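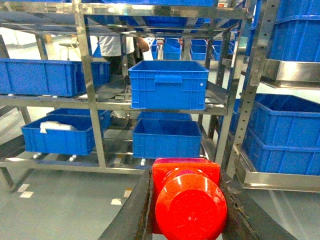
Teaching Gatti to pull crates: my half of the project report

So my part of the project was the demonstrations. Abelardo Quintero did the training code and I did the driving, which meant I spent most of November with a controller in my hands, steering the gripper up to a steel rack full of blue plastic crates and trying to grab one by its handle slot. We call the robot Gatti. The recording software is Midia, and it saves the wrist camera view plus every move I make on the sticks.

I figured this would be the easy half. Ha! My first batch was 80 demonstrations and I kept 73. The other seven I threw out myself, mostly because I stopped halfway to think and the robot learned to stop too (Abelardo showed me the playback, it just hung there in front of the shelf like it forgot what it came for).

The crates at gripper height were fine. The low ones gave me a lot more trouble. From the wrist camera you see a whole lot of blue on blue, crates behind crates and more shelves past those, and I kept lining up on the wrong one. Lertchai Somboon from our lab section told me to come in slower and keep the handle slot in the middle of my view before closing in, and my runs got way smoother after that. I wish I'd asked him in week one.

We also tried moving the arm by hand, just grabbing it and walking it through the motion. It felt more natural to me, but my own arm kept getting in the camera view, and with the rack posts so close I bumped my knuckles plenty. We did 4 of those and went back to remote.

After cutting everything into short clips we had 2,936 for training. The first policy reached for the middle shelf pretty nicely and was awful on the bottom one, which makes sense, I avoided the bottom one for two weeks. I came in on a Saturday and recorded nothing but low crates until the controller battery died.

Things I'd change: mix up the shelves from day one, write down which runs felt bad right when they happen, and get a second driver so the robot doesn't pick up only my habits. I drift left before every grab. Gatti does it now too.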